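Vetness repair café is moving, and it's getting a Saturday slot too

If you've climbed the back stairs at the old chapel hall in Vetness with a dead toaster under your arm, you'll know why I'm so pleased to be typing this. The repair café has got a new home! From February it'll be at Porneo, the former carpet showroom at the bottom of Arellano Street, and it's all on the ground floor. No stairs. I nearly cried when I heard, and I only live two streets away.

For anyone new to the town, the repair café has been running on Monday evenings for 3 years. You turn up with something broken, you put your name on the sheet, you have a cup of tea, and when your turn comes you sit down with somebody who knows a lot more about plugs or zips or bicycle gears than you do. You're meant to stay and watch, and help if you can. I have learned to change a fuse, darn a sock (badly) and take the back off a radio, all from the same wobbly chair.

Last year 729 things came through the door. Lamps were the most popular, which surprised me, as I'd have put money on kettles. Then came clothes, then vacuum cleaners, then a great long tail of odds and ends — music boxes, a sewing machine with a treadle, umbrellas, one very large cuckoo clock that took up half a table for most of the spring. I'm told the clock now goes, though it cuckoos at twenty past.

The trouble was always space. The chapel hall is lovely but it's small, and by half past seven on a busy night the queue went down the stairs and out into the rain. People with prams gave up. So did my neighbour, who has a bad hip and a broken food mixer and was never going to manage both at once. Everyone knew something had to change, and when the showroom came empty last summer a few of the regulars went and had a nose through the windows.

It needed a fair bit of work. The carpet tiles had to come up (yes, a carpet shop with awful carpet, I know), the wiring wanted looking at, and the back room had been painted a shade of orange that I can only call brave. The town gave what it could through the Ola fund, which is the pot of money left over from the old swimming baths, and the rest came from two jumble sales and a sponsored walk up to the reservoir and back. I did the walk. My knees have not forgiven me.

I went along for a look round last week and I was properly impressed. It's light, it's warm, and there are sockets everywhere, so no more extension leads snaking under people's feet. The sewing table gets the big front window, which seems only fair after all those evenings squinting at black thread on black trousers. Bikes will go at the back by the double doors. There's a proper sink, and a kitchen with room for more than one person to stand in it, so I'm hoping the cake will improve in both size and number.

There's also going to be a lending shelf. You'll be able to borrow drills, sanders, a carpet cleaner, a tile cutter and that sort of thing for a week at a time. It makes sense to me. I own a wallpaper steamer that has been out of its box once since I bought it, and I'd happily hand it over to get my cupboard back. If you've got tools sitting idle they'd like to hear from you, as long as they're clean and in working order.

One thing that has caused some grumbling is the charge. It's still free to have something looked at, but there'll be a suggested £3 towards the heating, and people have been muttering about it in the bakery queue. I don't mind, personally. It's a bigger building and somebody has to pay the gas bill. The tin will be by the door and if you can't manage it, you can't manage it, and you'll get your tea just the same.

The first Saturday session will be a sort of open day, with some 80 people expected if the last jumble sale is anything to go by. I'd get there early if you've got anything fiddly. Parking on Arellano Street is hopeless, as ever, but the bus stops right outside and the car park behind the library is a five minute walk.
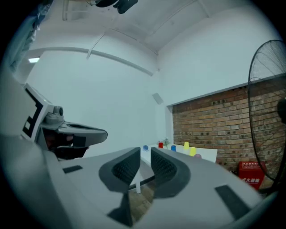
What to bring, and what to leave at home

Small electricals, clothes, bikes, toys, clocks and wooden furniture you can carry by yourself are all fine. Bring the plug or charger that goes with it, and any screws that have dropped off. Please empty your vacuum cleaner first! Microwaves and anything that runs on gas are a no, and so are tellies, which are too big and too risky to open up.

Doors open at ten in the morning on Saturdays and at six in the evening on Mondays, with the last names taken an hour before closing. If you fancy lending a hand, even if it's only washing up, just ask at the tea table. I'll be the one holding a lamp that I've already brought in twice.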